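Home Clinics Therapists Room Checks Forms Contact

Treatment Room Safety Check, Massage and Relaxation Rooms
Maluleke Wellness Rooms, November round
Checked by: Khanyisile Tshabalala
Accompanied by: Hendrik Pillay (front desk)

The check was started at 8:15 in the morning, before the first client. Each point is marked OK, FIX or ASK. My comments are under the point. Please read the comments also when the mark is OK.

1. Floor and entrance
Walkway free from door to treatment table: OK
Floor mat lies flat: FIX
Comment: In Room 2 the mat has one corner which goes up. A client with bare feet can catch the toe in it. Hendrik has taken the mat away for now.

2. Treatment table
Legs locked, no movement when pushed from the side: OK
Height lever works in all positions: OK
Cover without tears: FIX
Comment: There is a small tear near the face rest in Room 1. Tape is not accepted, the oil goes under the tape and it cannot be cleaned. A new cover is ordered from Zundard. The price is 1,104, with delivery.
Face rest cleaned between clients: OK

3. Side tables and work surfaces
Surfaces wiped at start of day: OK
No sharp edges or splinters: OK

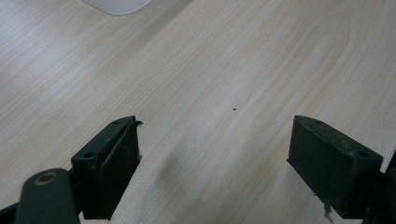
Photo: Maluleke Wellness Rooms

Comment to point 3: For the wood surfaces we use only the mild cleaner, and a second cloth for drying. Last year the strong one was used and it made the surface of one side table sticky for many weeks. The strong cleaner stays in the wet room.

4. Oils and creams
All bottles have a label with opening month: FIX
Comment: I counted 17 bottles in the cupboard and 2 had no opening month. Both are Sullex almond base. They were thrown away. Elmarie asked if she can write the month from memory, and the answer is no.
Allergy list visible on inside of cupboard door: OK
Nut oils on separate shelf: OK

5. Heat
Towel warmer, cable and plug: OK
Hot stones, thermometer in the heater: ASK
Comment: The thermometer and the display of the heater do not show the same value. I do not know which one is right. Until Mpho Botha has tested it, no hot stones in any room. Gemma Marsden has told the clients who booked it and offered them a normal back massage. If the heater must be replaced, the offer we have is 1,599.

6. Client papers
Health form signed before first session: OK
Pregnancy, blood thinners and recent surgery asked in person: FIX
Comment: The form asks it, but the therapist must ask it with the voice too. Two therapists told me they only read the form. Many clients fill it in a hurry and forget things.
Form says that massage does not replace a doctor: OK

7. Emergency
First aid box complete: FIX
Comment: Burn gel is past its date. Replace this week.
Call button reached from lying position: OK in Room 1, FIX in Room 2
Comment: The cord in Room 2 is too short when the table is moved to the window. Either a longer cord or the table stays at the wall.

FIX points go to Hendrik, the ASK point goes to Mpho. When a point is done, write your initials beside it on the paper copy at the front desk.

Related
Cleaning plan for towels and covers
How to store massage oils in summer
Skeltodent chair massager: notes for staff
Health form for new clients
Room check, previous round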